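Home | News | Builds | Forum | Minutes | Log in

This site uses cookies to keep you signed in. Accept | Settings

Plollemness project, minutes of the production meeting, 2019-02-16

Present: Gyu-bin Jang (chair), Lama Khoury, Nour Qaisi, Horacio Durán (minutes)
Apologies: Georges Sayegh

1. Previous minutes
Accepted with one correction. Item 3 should read "save format", not "save folder".

2. Build status
LK reported 202 open tickets on the current build, 4 of them blocking. Three blockers concern the harbor level, where loading a save made underwater places the player at the surface with no air meter. The fourth is a crash on exit in the Vodutcombe area. NQ has a fix for the crash in review.
Action: NQ to merge once LK has repeated the test.

3. Frame rate
Target remains 120 in the menus and small interiors. The open map does not hold this on the older test machine. GJ proposed lowering the draw distance for grass from 280 to a value set per area. Agreed in principle. HD asked that the change stay out of the demo branch.

4. Free weekend
Brukex has asked for a demo in March with the first two chapters unlocked. Progress should carry over to the full game. LK noted that carry-over depends on the new save format and should not be announced before item 2 is closed. Agreed.
Action: GJ to reply to Brukex. 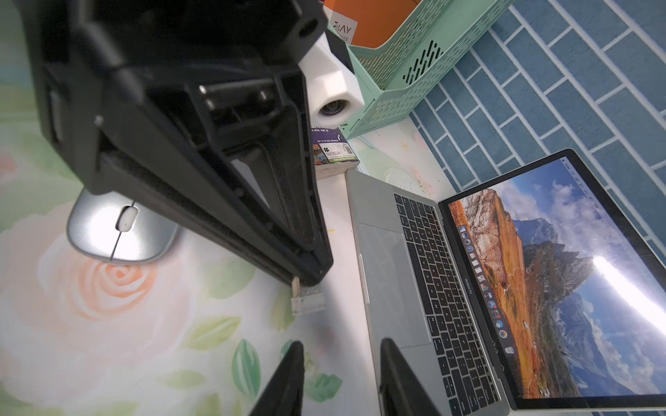 5. Controller support
Remapping works for all buttons except the left trigger, which still returns to default after a restart. NQ suspects the settings file is written before the menu closes. Stick dead zone to be exposed as a slider.
Action: NQ.

6. Sound
Chamoun delivered the second set of ambient tracks. Two loops have an audible gap at the seam and go back for correction. GS to confirm file names by mail.

7. Other business
Ticket labels to be cleaned up. Labels with no open tickets will be removed by LK.

Next meeting: date to be set by mail.

Contact | Copyright Plollemness project | Back to top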